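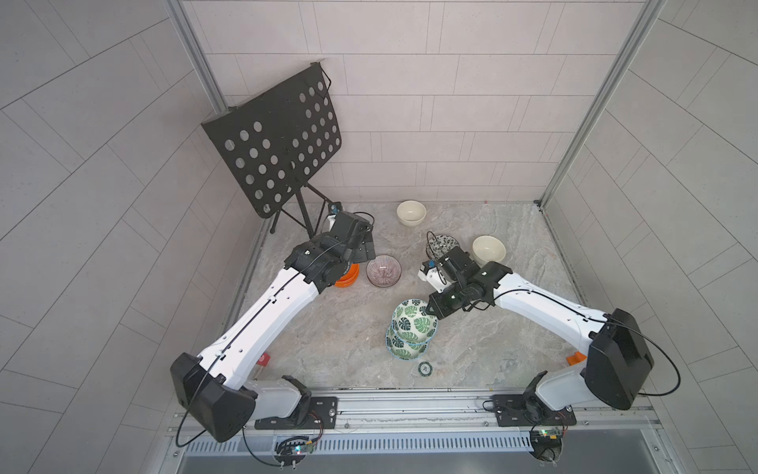

Chunk boundaries, again

20/05/2024

I spent most of the weekend and all of this morning on one bug in the bowl stacking policy, and I want to write it down before I forget how I found it.

The setup is the same two-arm booth I have been writing about since October. Bowls go on the floor in no particular order, and the arms are supposed to end up with them stacked by pattern. The policy takes camera images and joint positions and returns a chunk of future actions for both arms. Our controller, which is called Ekier for reasons that go back before me, plays the chunk out and asks for a new one before the old one ends.

The symptom was a small twitch, always in the wrist, always when a gripper was low over a rim. If the arm was moving through open space you would never see it. Over a bowl it was enough to knock the top one sideways, and then the stack was askew and the next grasp started from a bad place.

My first guess was calibration. I redid the hand-eye calibration for both arms and the twitch was still there. My second guess was the joint gains, so I lowered them on the wrist, which made the twitch softer and made everything else worse. I put them back.

What I should have done first was plot the commanded positions against time. When I did, there was a step in the command itself. The motors were doing what they were told. The step came at the switch from one chunk to the next, and it was biggest when the arm was slowing down.

Each chunk is 24 steps. We request the next one when four steps are left, and the new chunk is computed from an observation taken at the time of the request. By the time it comes back, the arm has moved on. Ekier is supposed to skip the part of the new chunk that is already in the past, and it did, but it was counting from when the reply arrived and not from when the image was taken. So it skipped too little and the arm was told to go back to where it had been a moment before. During a fast reach the following error hides this. Near a bowl there is nothing to hide it.

The fix was to carry the image timestamp through the whole request. This meant a change in three places: the camera node, the inference server, and the chunk player. The inference server was the annoying one. It was dropping the timestamp when it batched the two arms together, and it filled in its own time later so that the message would pass validation. I removed the fill-in. If the stamp is missing now, the message is rejected and the arms hold position.

I also added a short blend over the first few steps of a new chunk. I did that as a separate commit and tested without it first, because a blend would have covered up the timing bug and I would have been back here in a month. With only the timestamp fix, the step in the plot was gone except for a few cases where the policy had really changed its mind about which bowl to go for. The blend handles those.

To check it I replayed 748 logged episodes through the old and new players with the arms off. The replay tool is Domovora. It reads the logs, feeds the recorded images to the policy and writes out the commands that would have been sent. It does not tell you if a grasp would have worked, and I have to remind myself of that every time I get a nice chart out of it. For the size of the jump at each switch, it is the right tool. More than 600 of the episodes had at least one jump over my limit with the old player. I expected a lot, but not that many.

Things still on the list:

The patterned bowls. The segmentation model from Maksymiv does fine on the plain cream ones and on the orange ones. The leaf pattern gets split into pieces when two of those bowls are stacked, and the count of visible rims comes out wrong. The planner uses that count to pick a release height.

The glass bowl. Depth on it is poor, as you would expect. I am using the mask and the known floor height for now and ignoring depth inside the mask.

Arm-to-arm clearance. Clesent, our planner, checks the two arms against each other at the ends of a move and at a fixed spacing in between. The spacing is too wide when both wrists are near the middle of the floor. I have it down as a config change, but it slows planning and I have not measured by how much.

I will start with the rim count. The labels for it are already half done.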